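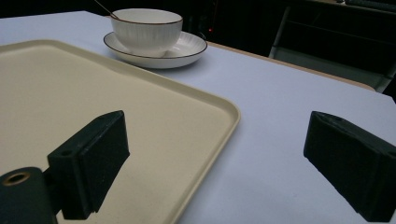

## 29/01/2022, tableware set, hand-held gripper

Setup as left at the end of the day: cream tray on the left, ribbed bowl on its saucer behind it, spoon in the bowl. White covering on the table. Fingers open at the start of each take.

Task wording for this set is "move the bowl to the tray." The spoon stays in the bowl. The saucer stays on the table. If the saucer comes along with the bowl, stop the take and mark it `saucer_drag`, do not try to rescue it. We had rescues in the November set and the policy learned to wiggle before every lift.

### Target

2000 takes for this task, then the same again with the start positions swapped, so 4000 in total before we hand over to Trillcombe for training. Ngân Trình wants the first half checked before anyone starts on the second. Agreed.

### Procedure used today

1. Zero the finger width with the pads touching. Repeat after every battery change.
2. Place tray, saucer, bowl, spoon. Vary the bowl position by hand. No tape marks on the table.
3. Start recording, hold still for 2 seconds.
4. Approach from the near side, grasp the bowl wall, lift clear of the saucer, carry, lower, release.
5. Back off until both pads are clear of the rim, hold still again, stop recording.
6. Tag the take before resetting.

Step 6 was skipped for one block this afternoon and I had to tag it from playback. Slow, and I am not certain about every label in it. That block is in `review/` and should not be merged until someone else has gone through it.

### Observations

**Grasp.** One pad inside the bowl, one outside, works better than squeezing across the full width. Across the full width, small errors in height turn into a tilt. The inside-outside grasp also puts less load on the pads. Both types are in the data. I would like to keep only one, but Ngân's view is that the mix is fine as long as the tag says which. Tags are `wall` and `span`.

**Spoon.** The handle sticks out of the bowl and swings during fast carries. It touched a finger in several takes. Those are kept when the bowl still landed in the tray and tagged `contact_spoon`. When the spoon fell out, the take goes to failures.

**Tray rim.** The raised rim is the main source of failed placements. If the carry is too low, the bottom of the bowl catches it. Asked both operators to cross the rim higher than feels necessary and then come straight down. The carries are less tidy but the failures dropped.

**Light.** Black fingers against a dark background give very little to work with near the top of the view. White bowl on white table is bright by comparison, so the exposure settles for the table and the fingers lose their detail. Tried a second lamp from the left. It put a harder shadow across the tray, so I took it away again. Next attempt: fixed exposure, slightly longer, accept some clipping on the table.

**Tracking.** Lost in 10 takes, mostly when the operator leaned in close and the view was almost all plain white. The Dalus tracker reports a confidence value but our recorder throws it away. Needs a patch. Until then, check the path plot by eye for jumps.

### Hardware

Replacement pads from Sotiropoulos fit without filing. The earlier batch did not. Insert on the finger mount checked, seated properly, no glue needed. Left finger had slight play at its base when I pushed it sideways before the first block. Tightened, no play after. Look at it again before the next session and write down the result either way.

### Data

- Raw takes on the Primach drive, folder `tableware_a`
- Tags in the shared sheet, one row per take
- Failures kept, separate folder, same naming
- Untagged block in `review/`, see above

Converter still drops the last few samples of the finger width when the recording ends with the fingers moving. Holding still at the end hides it. It should be fixed properly in the converter.

### Open

- [ ] Save tracker confidence with each take
- [ ] Fixed exposure test, compare against today's set
- [ ] Second person through `review/`
- [ ] Decide whether `span` grasps continue into the swapped set
- [ ] Ask Trillcombe if they want the failures now or at the end
- [ ] Recheck left finger base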